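Keeping berries and grapes going a bit longer

I used to buy punnets of berries on a sunny whim and then find them furry at the back of the fridge, which is a miserable way to spend money. We moved out to Burnby a while ago and the nearest decent fruit stall is now a drive away at Finstead, so I've had to get better at this!

First thing, before you've even put the kettle on: open every box. One squashed raspberry will take its neighbours with it, so pick out anything soft and eat it over the sink (cook's perk). Turn the box gently and look underneath too -- the bottom layer is where the trouble starts.

Don't wash berries until you want them. If you really must do it ahead, swish them in 4 parts cold water to one part white vinegar, rinse well, and then spread them out on a clean tea towel until they are properly dry. I give them a couple of hours and a little shake now and then. Blueberries don't mind any of this. Raspberries sulk.

I like the clear lidded boxes for berries and something with holes in it for grapes, still on the stalk.

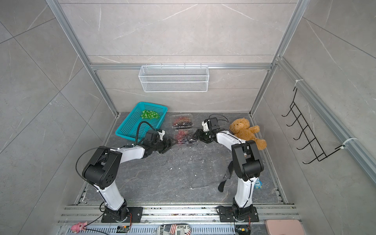 Can I keep red berries and blueberries in the same box?
You can, as long as you're eating them within 2 days or so. Blueberries will happily last much longer on their own, so for a big shop I keep them apart and mix a bowlful as I need it.

Grapes are easier. Leave them on the bunch, snip off any that have split, and keep them well away from the onions because they pick up the smell something rotten. Mine have gone 14 days in the bottom drawer and were still crisp enough for a packed lunch.

For freezing, lay the berries out on a tray so they aren't touching, freeze till hard, then tip them into bags. I weigh mine into 100 g bags, just right for a bowl of porridge. Frozen grapes are lovely on a hot afternoon as well, though cut them lengthways before they go in if there are little ones about.

Oh, and rinse out the old boxes and keep them -- handy for seedlings in March.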